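Section 6. Recording a show on the Tredari set-top box

Your Tredari can record one channel while you watch another, which settles most household arguments and starts a few new ones. Plug in the antenna and run the channel scan before you begin.

1. Press GUIDE and scroll to the program you want. Renovation shows are usually on the Shearer channel, number 300, in blocks long enough to outlast a real kitchen remodel.

2. Press the red button once to record the episode, or twice for the whole series.

3. Choose how many episodes to keep. The factory setting is 10.

Note: A full disk holds 700 hours. When it runs out of room, the box deletes the oldest recording first, watched or not.

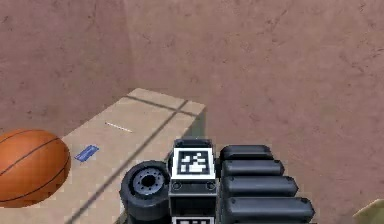 Breltirari on the owners' forum wrote that a series recording also grabs every rerun, and that one weekend marathon left the same porch being rebuilt six times on the list. Set "New episodes only" in step 4 and you get the porch once.

4. Press OPTIONS, select "New episodes only," and press OK.

5. Add extra time at the end. Live finales run over, and the big reveal always comes last.

Caution: Do not unplug the box while the red light is on. The recording will be lost, and so may the guide data, which takes until 6 a.m. to reload.

To send recordings to a second TV, see Section 7, Pairing with a Prellodex receiver.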